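4.2 Do dividers keep small things apart?

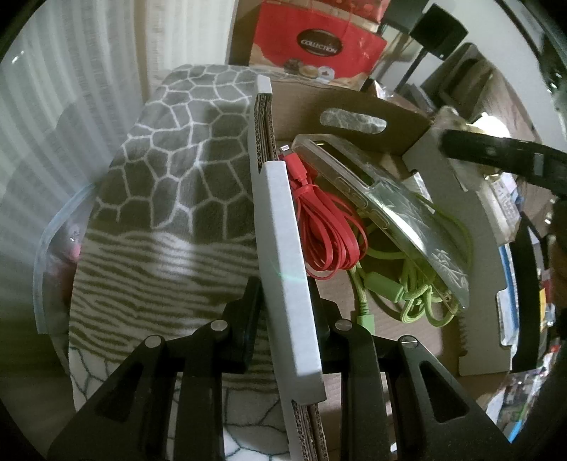 Figure 3. Inside of a sorting box with cardboard inserts.

Advice on household storage treats the divided box as a settled matter. Put inserts in a box, the advice goes, and small things stay sorted. We found little to support this beyond the word of people who sell inserts. The claim is usually shown with socks or spice jars, which are short, stiff or folded, and which would probably behave well in a plain box too. Cords are a harder test. In the box in Figure 3, a lime-green braided lanyard is tangled under and around a clear phone case, next to a coiled red flat cable, and the cardboard standing in the box have not given each of these a place of its own. A guide that counted this box as "divided" would be right about the cardboard and would tell us very little about the contents.

The households in our study were given a choice of two inserts, the Sutance and the cheaper Jisine, or could cut their own from spare cardboard. Each household kept one box for cables, cases, straps and similar small goods. We looked at 100 boxes in all. Of these, 40 used the Sutance insert, 35 the Jisine, and the rest had home-cut strips. Owners rated how easy it was to find a named item, and we made our own rating with the lid off and nothing moved.

The two ratings did not agree well. Owners of bought inserts gave their boxes high marks even when we could not lift one cable without bringing up another. Owners of home-cut strips were harder on themselves, though their boxes looked much the same to us. We suspect that people were rating what they had paid for, or the effort of setting the box up, and we would not read the owner scores as a measure of order. Śliwiński reports a clear gain from inserts in a similar setting, but that gain rests on owner scores alone, collected in the same week the inserts were fitted. A box that has just been packed is tidy by definition.

Cardboard itself raises a further doubt. A strip that stands on edge needs something to hold it up, either a crossing strip or the pressure of the goods on both sides. Notched inserts solve this on paper. In use, people pulled strips out to make room for one large item and did not always put them back in the same slots. Several owners told us they had stopped using the inner sections by July and simply dropped things in from the top.

None of this shows that dividers are useless. Boxes holding only hard items, such as plugs and adapters, did hold their sections, and we have no quarrel with inserts there. For anything with a loop in it, tying the loop shut seemed to matter more than the wall beside it, but we did not test ties on their own and the Nuravden pilot, which did, was too small to settle the point. Section 4.3 takes up the question of box depth, where the evidence is thinner still.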